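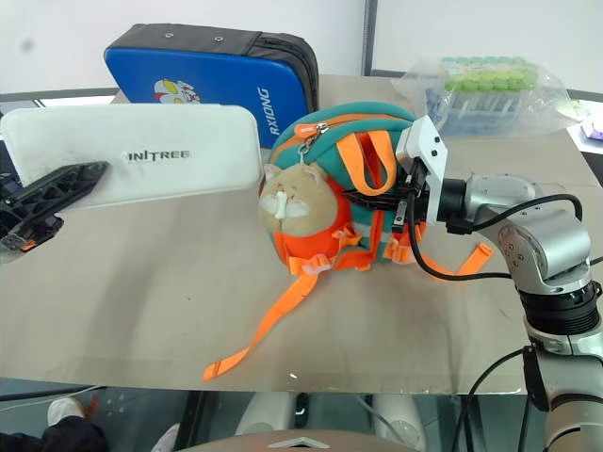
The bag corner of our newsletter comes back this month, and I want to write about children's backpacks. Many parents asked me in April which bag is good for a child who starts at the nursery, and I always give the same answer: choose one the child can recognize from far away. The teal green one on our table, with the orange handle and the sleeping cat face, is a good example. A child of three cannot read a name label, but she knows very well which cat is hers. The ears also help, as small hands like to hold them — please check the seams there from time to time.

I would also look at the straps and the zipper. A zipper pull that hangs on a ring is easier for a child than a small metal tongue. My daughter needed only 7 days to learn to open her bag alone, and after this she wanted to open every bag in our house.

For the parents, a padded case with a zipper is useful for the flat things that must not bend. It can stand on its edge on a shelf and takes little space. At Ornness we now keep ours this way, one beside the other, and the big drawer is finally free.

A few words about surfaces. Before you sort a bag, clear one table and empty everything on it. I do this on Thursday evening, and it takes me 10 minutes. Soft and fuzzy things I put to one side, because they collect crumbs and hair. A dry brush is enough for most of them.
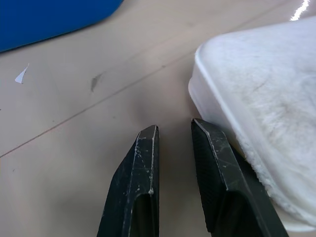
Bag exchange at Wulthorpe

The next exchange is on Thursday at 4 in the afternoon, in the small room at Wulthorpe. Bring bags that are clean and have a working zipper. Please look in all the pockets first — last time we found a house key and half a biscuit. If you have no bag to give, you can come also and take one.

Martim Meireles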